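Praledow Evening Studio
Drawing from Ordinary Things
Handout 5: White things against the light
Tutor: Dezső Hegyi

Welcome back, everyone, and thank you for the very good drawings of shoes, which I have now looked at twice and enjoyed both times. This week we leave leather and laces behind and turn to white things. By white things I mean a cup turned upside down, an egg, a lampshade, a bowl, whatever you have at home that is pale and fairly plain. Please bring one with you, wrapped in a towel if it's breakable, and don't worry in the least about whether it's pretty.

What we'll be doing is putting the white thing between ourselves and a strong light, and then drawing what is left of it. I say "what is left" because the first surprise, for most people, is how much disappears. The side toward the lamp goes so bright that you lose the surface altogether, and with it the edge you were counting on to tell you where the thing stops. The side away from the lamp turns gray, and if something dark is standing close by, the gray gets deeper still where the shadow falls across.

My old teacher at Zitano used to make us draw only that gray part for a whole evening. I was cross about it at the time (I was young, and I wanted to get on to faces!), but I have come to think it was the most useful evening I spent there. You find that a rounded top and a flared bottom edge can both be told almost entirely by how the shadow bends, with hardly a line anywhere.
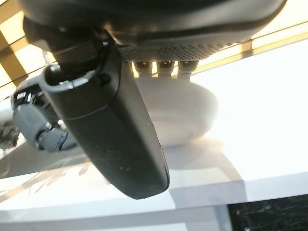 So, to the practice. We start with a warm-up of 5 minutes in pencil, no erasing, just placing the shadow where you see it. After that comes the longer drawing, 40 minutes, on the gray paper from the Kiss pad. Gray paper is a great help here, as the paper itself does the middle tone and you only need to add the darks and, very sparingly, a little white chalk at the end. Please leave the chalk in its box until the last part of the session. I know it's tempting.

A word on dark neighbors. If you put a black coffee pot or a dark glove in front of your white thing, so that it covers part of it, you'll have the strongest contrast on the page right where the two meet. Draw that meeting place carefully. Elsewhere you may be as loose as you like, and I would encourage it. Look into the dark object too, though – there is nearly always some paler patch in it, a bit of dust or a dull shine along a curve, and if you fill it in solid black it will look like a hole in the paper.

Those who finish early can squint. I mean this quite seriously. Half close your eyes, look for 30 seconds, and then compare the lightest part of your drawing with the lightest part of what's in front of you.

For next time: one drawing at home of any white object near a window, in the morning or late afternoon, when the sun comes in low. The Durkberg soft pencils are fine for this, and so is anything else you own. Write the hour on the back, and tell me which side the light came from.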